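Robotics Studio 2 - Notes for the simulation unit
Handout prepared by Hiu-tung Lam, with corrections from Kálmán Magyar
Lab room: Plultthorpe building, ground floor

1. What you need before the lab

You must finish the exercise on coordinate frames from March before you start this unit. If your solution did not pass the checks, speak with Etelka Lakatos and she will give you the reference version. It is allowed to use it, but please write in your report that you did so.

The simulator is called Plimidard. It is already installed on all machines in the lab. You can also install it at home, but the licence file works only on the university network, so at home you will need the VPN. Last year many students discovered this on the evening before the due date.

2. The task

The station has two arms, an egg carton with four cups, one egg and a round plate. Your program must pick up the egg and put it in a cup of the carton. You may choose the arm. You may also use both arms, for example one to hold the carton still and the other to place the egg, but this is not required and it brings no extra marks by itself.

The names "left arm" and "right arm" are always from the robot's side. When you look at the station from the front, the right arm is on your left. Please use the robot's side in your code and also in your report, otherwise the marker can not follow which arm you mean.

The starting position of the plate changes with the seed. Do not write fixed coordinates in your program. We will test with seeds which you have not seen, and seed 2091 is the one we use for the demonstration in class.

3. Opening and closing the gripper

The command for the gripper takes a value from 0 (closed) to 100 (fully open). The egg in the model is rigid, so it can not break, but the simulator reports the contact force and we look at this value when we mark. A real egg has no patience with a closing speed of 100.

A good order of work is the following. Move above the egg with the gripper open. Stop, and read the camera again. Correct your position. Go down slowly, close until you see the force rise, and then lift straight up. Only after this should you begin any sideways movement. Kyu-ri Min tried many different orders with her group in the last session, and the programs which joined the lift and the sideways movement in one curve lost the egg most often.

Each attempt has a limit of 4000 simulation steps. If the limit comes while the egg is still in the gripper, the attempt counts as failed - so do not make your program too careful either.

4. Using the wrist cameras

Every arm has a camera near the gripper, and there is one more view which shows the whole station. In the wrist views the two fingers are visible at the bottom edge. You should mask this area before you look for objects. The fingers have light and dark faces, and a simple threshold can easily take a light face for a piece of the carton.

Your program must also know what to do when a wrist camera sees only the table. An empty result is a normal result. Return it as an empty list and let the search continue with a new arm position. Do not raise an error, and do not repeat the last known position of the egg as if it was measured now.

If the carton is only partly inside the view, do not calculate its centre from the visible part. Move the arm first, or use the station view.

5. What to hand in

Your code, one log file from a complete attempt, and a report of 2 pages. The report must explain how you find the egg, how you decide that the grip is good, and one case in which your program fails. Zsolt Bodnár will collect the reports through the Altudico page. The due date is June 11, 2026, before the lab begins.

Working in pairs is allowed. Both names must be on the first page.

6. Views from the station 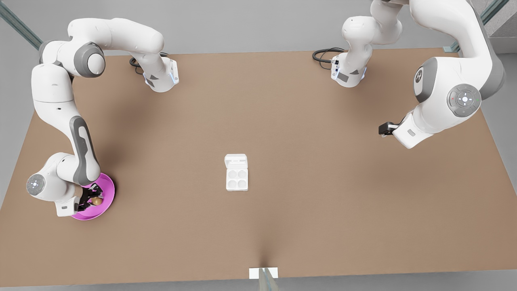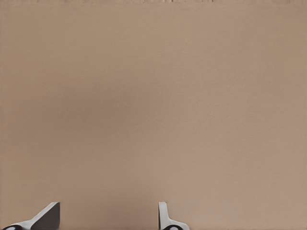
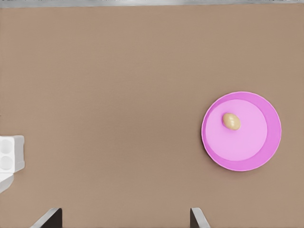 Figures 1 to 3: Egg station in simulation. Fig. 1, station view, with the egg in the gripper of the right arm. Fig. 2, gripper view with only table and fingers. Fig. 3, gripper view with the egg on the plate and part of the white object at the left edge.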